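**NOTA DE PRENSA**

Lemstead, 9 de abril

# Sirkier abre a todas las pequeñas empresas su servicio de anticipo de facturas Ok

La empresa de tecnología financiera Sirkier, con sede en Lemstead, comunica que su servicio Ok está disponible desde hoy para cualquier pequeña empresa o trabajador autónomo que emite facturas a otras empresas. Hasta ahora el servicio se ofrecía solamente en Coltitville, en una fase de prueba que ha terminado en marzo con la participación de 592 negocios.

Con Ok, el cliente envía una factura que todavía no ha vencido y recibe una oferta de anticipo. Si la acepta, Sirkier le adelanta el importe menos una comisión fija, que se muestra antes de firmar. Cuando el deudor paga la factura, la operación se cierra y el cliente no debe hacer ningún otro trámite. 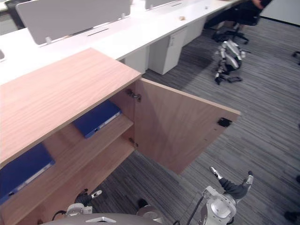 La comisión no cambia según el sector del cliente ni según los años que lleva abierto el negocio. Se calcula con dos datos, que son el importe de la factura y los días que faltan para su vencimiento. Sirkier ha elegido este modelo después de recibir durante la prueba muchas preguntas sobre los precios variables, que algunos participantes conocían de otros servicios y que les parecían difíciles de comparar.

## Cambios después de la prueba

La versión que se presenta hoy tiene varias diferencias con la que se usó en Coltitville. La más importante es el plazo de gracia. Si el deudor no paga el día del vencimiento, el cliente dispone ahora de 15 días sin ningún coste adicional para aclarar la situación con él. En la versión anterior este plazo era de cinco días, y los participantes lo consideraron demasiado corto, sobre todo los que trabajan para empresas grandes con calendarios de pago propios.

También se ha modificado la manera de enviar los documentos. Antes era necesario adjuntar cada factura por separado, junto con el pedido y el albarán correspondientes. Ahora se puede conectar el programa de contabilidad y elegir las facturas en una lista.

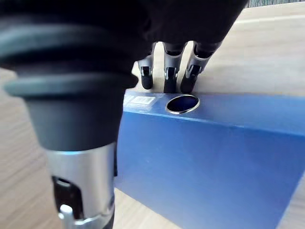
El envío en papel se mantiene para los negocios que no usan un programa de contabilidad. En la prueba fueron menos de los que la empresa esperaba, pero existen, y Sirkier no quiere dejarlos fuera del servicio. Para ellos basta con extender las facturas sobre una superficie lisa, por ejemplo una mesa de madera clara como esta, y fotografiarlas con el teléfono una por una. La aplicación avisa si una fecha o un importe no se pueden leer bien, y en este caso pide repetir la fotografía. Los originales se quedan siempre en poder del cliente.

Otra novedad es el aviso al deudor. En la prueba, Sirkier informaba siempre a la empresa que debía pagar la factura. Algunos participantes explicaron que este aviso les resultaba incómodo, porque sus compradores podían interpretarlo como una señal de problemas. A partir de hoy el cliente decide si el aviso lo envía Sirkier o si prefiere enviarlo él mismo, con un texto modelo que se puede descargar en la aplicación.

## Qué facturas se aceptan

Se aceptan facturas emitidas a empresas y a administraciones locales, siempre que el trabajo ya esté entregado. Quedan excluidas por el momento las facturas a particulares, las que están en disputa y las que ya han vencido. Un mismo cliente puede tener abiertas hasta cinco operaciones a la vez. Este límite se va a revisar cuando haya más datos sobre los pagos.
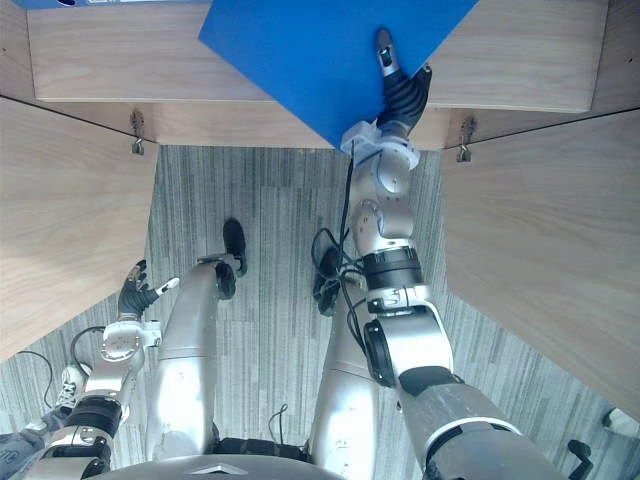

Ye-seo Moon considera que el límite es prudente, aunque reconoce que a los talleres con muchas facturas pequeñas les va a parecer bajo. En su opinión, un negocio que adelanta todas sus facturas todos los meses tiene un problema que un anticipo no puede resolver, y es mejor hablar de ello con el cliente antes de aumentarle la cantidad. Añade que le preocupan más los plazos de pago largos que la propia comisión, y que por eso insistió en ampliar el periodo de gracia.

Sobre la financiación del servicio, Sirkier informa que los anticipos se pagan con fondos propios y con una línea de crédito contratada para este fin. La empresa no vende las facturas a terceros y no tiene previsto hacerlo. Tampoco cobra por el alta, por el mantenimiento de la cuenta ni por las ofertas que el cliente rechaza.
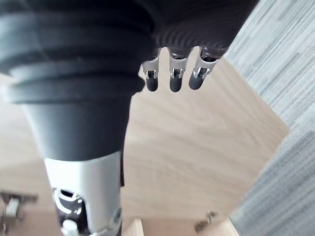 Los negocios que participaron en la prueba conservan su cuenta y pasan a las nuevas condiciones de forma automática. Las operaciones que siguen abiertas se terminan con las condiciones antiguas, con excepción del plazo de gracia, que se aplica ya en su versión ampliada. Cada participante recibirá un mensaje con el detalle de sus operaciones y con el contrato actualizado.

El alta de clientes nuevos se hace en la aplicación de Ok. Es necesario presentar un documento de identidad, el número fiscal del negocio y una cuenta bancaria a nombre del titular.

**Sobre Sirkier**

Sirkier desarrolla servicios de cobro y de tesorería para pequeñas empresas y autónomos. Tiene su sede en Lemstead y una oficina de atención al cliente en Coltitville.

**Contacto para medios:** departamento de comunicación de Sirkier, Lemstead.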